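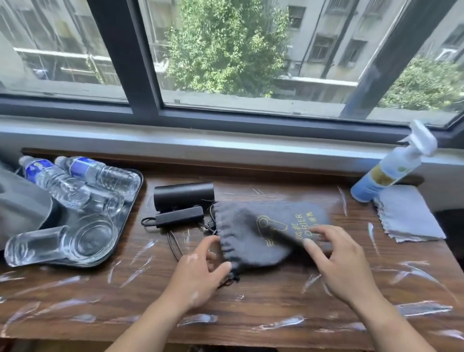

Questions about the Loveo campus safety bill

What would the bill change?
At present each college in the state writes its own rules on pepper spray, stun devices and pocket knives. The bill would replace them with one list. Guns aren't in it, whatever your uncle has shared.

Who is behind it?
It began as a petition by the student union at Cisoreo College, which gathered 293 signatures and a surprising number of drawings. The college at Agudelo has since written in against it, at length.

Could I keep pepper spray in my room?
Yes, if you are 18 or over and have registered it with the campus office. The office opens at 10 and closes when it feels like it.

Do I need training?
A 97-minute course, under the current draft. An earlier draft said 300 minutes, until someone worked out how long that was.

What about stun devices?
Allowed in car parks and on footpaths, banned in lecture halls, bars and anywhere serving alcohol. Carkater Hall is a lecture hall with a bar in it, and is covered twice.

Can a college opt out?
Private ones can. Public ones may ask for a delay of one year, in writing.

Has it passed?
The lower house passed it with 67 votes in favour. The upper house takes it up in January, after a break that most of us would call a season.

How do I object, or cheer?
Write to your own senator and give your postcode. Letters without one go in a separate pile, and we have seen the pile.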